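Two-arm teleop: sandal pairing demos fail at the rack. Change the task or the operator?

Asked by Thanakorn Paisan

Two arms, leader-follower control, one operator. The task is to sort slide sandals into pairs and put the green pair on the rack behind the table. Flat pairing replays well. Placing on the rack does not: the trained policy closes too early and pushes the sandal along. I have up to 800 demos, recorded by 2 operators at Stekstead.

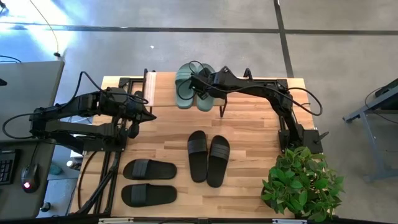
Right gripper at the green pair, black pairs on the table.

Should I record more, or split the task?

2 answers

Answer from Tassanee Inthanon

Split it. Label the lift, the carry and the release separately and check which one has the widest spread between operators. Ours was the carry. One person tilted the sandal early, the other only once it was over the rack, and the policy averaged the two. Agree on one tilt and write it down before anyone touches the leader arms.

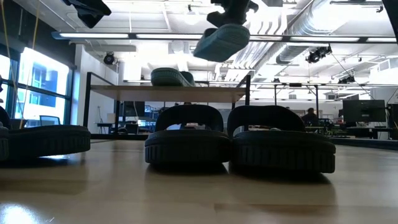
What to fix before recording again

1. Same grasp point every time. We use the sole edge.
2. Park the idle arm in a set pose. If it drifts, the policy learns the drift.
3. Pause for 900 ms before opening the gripper.
4. Throw out any demo with a regrasp. Don't trim it.

Check the wrist view too. With the fingers nearly closed they take up a lot of the lower part of the picture, and a dark sandal can sit partly behind a lighter one.
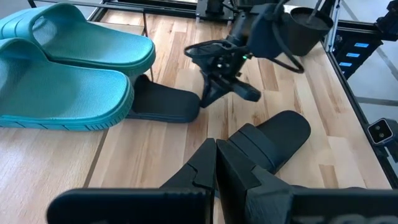 We vary the start layout every 6 demos, including layouts where the pairs overlap. Before that, the policy only coped with tidy rows.

Answer from Wayne Mellor

Had the same on a Badero controller. Was latency. Check your timestamps first.

Comment from Thanakorn Paisan: timestamps are fine. Relabelling now.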